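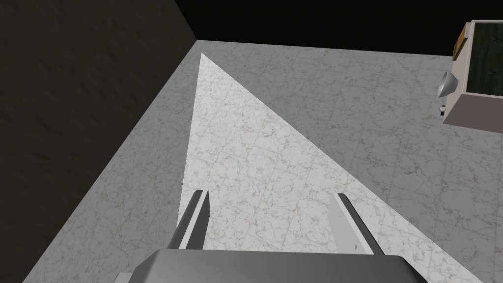

## 4. First run in the Purgate simulator

1. Load the office room and select the two-arm robot.
2. Open both wrist views. Check that the fingers show.

**Note:** A wrist view can show nothing but floor at first.

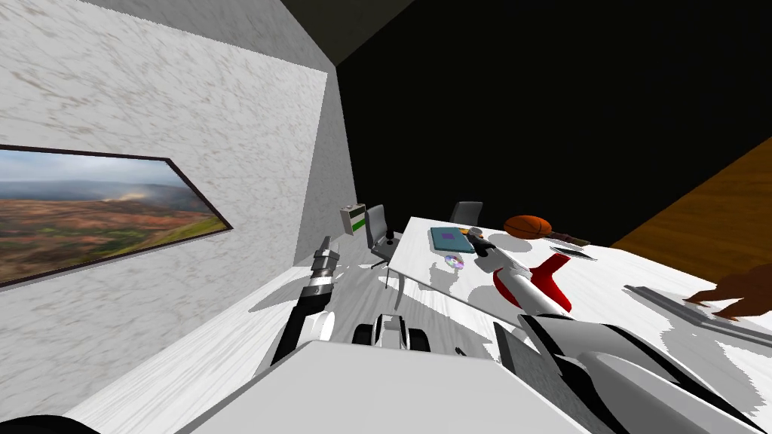
*Zuzanna Urbańczyk, Sterberg — 11/13/25*

3. Set arm speed to 18 percent.
4. Bring one gripper over the table.

**Caution:** Stop the arm before changing views.
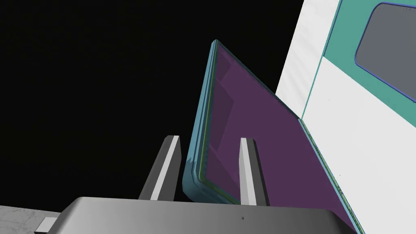 **Can I use Purgate without the real arms?**
The simulator runs alone — arms are needed only from section 5 on.

5. Save the pose as a start point.
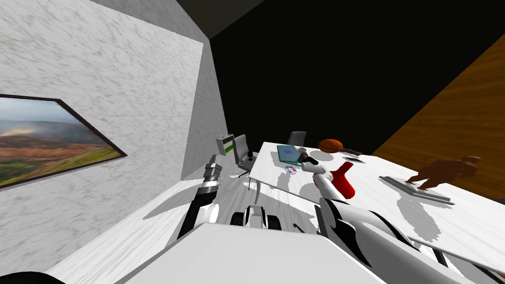
Saved poses load from the same menu, under the room name.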